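Flodeck tabletop, white

I've had my Flodeck for a while now and I'm still a bit smitten with it. It's plain white, it goes with everything, and you get heaps of room to sort things on.
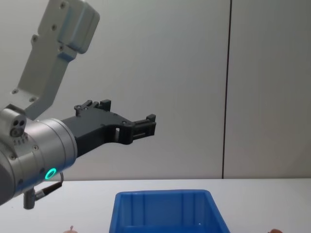
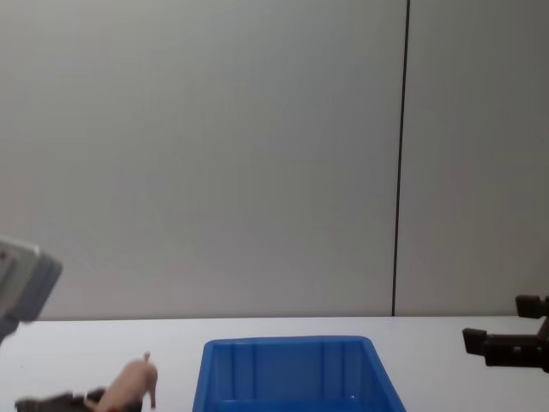
Okay, sizing – the top is 70 cm deep, and there's a Dellar version if you want it narrower. Crumbs and pencil marks come off mine with a damp cloth (skip the scourer, please!). The grey finish is back in December, so email me if you'd like one put aside.

Delivery is $26 to metro areas. Regional folks, send me your postcode and I'll get you a proper quote – Quyên Lâm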